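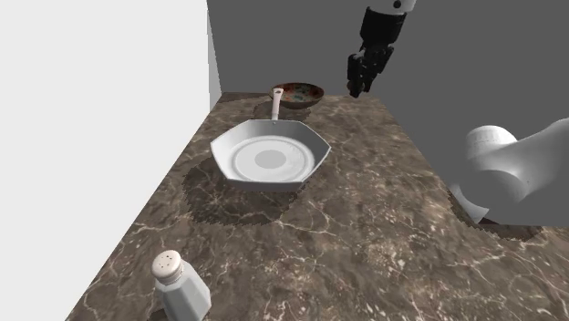
*The Countertop scene from Stillum's kitchen pack: pan, bowl, salt shaker, arm.*

## Setting up your first task in Stillum

Stillum sells simulated kitchens to people who would like their robot to break things for free. The starter pack costs 63 dollars a month and comes with 14 scenes. I used Countertop for this walkthrough, and version 2 of the pack.

1. Install the pack and open **Scenes > Kitchen > Countertop**. The first load is slow. Make coffee.
2. Pick a target object. Start with the bowl. The pan looks like the easy choice, but its handle overlaps the bowl in the default camera view, and your policy will have opinions about that.
3. Write the instruction in plain words: `pick up the bowl`. Poetry is accepted and ignored.
4. Under **Randomize**, turn on object positions only. Leave lighting alone until something works.
5. Set episodes to 1,000 and press **Run**.

If shadows come out with stair-stepped edges, raise **Shadow resolution** one notch. The pan's rim will stay angular whatever you do — that's the mesh, and Stillum support (hello, Rui Moreira) told me a rounder one is planned for February. No year was mentioned.

Results land in `runs/latest`. Rename the folder before your next run, or it gets overwritten without so much as a dialog box. I lost 1,778 episodes learning this.

Next: exporting your runs to Lilel.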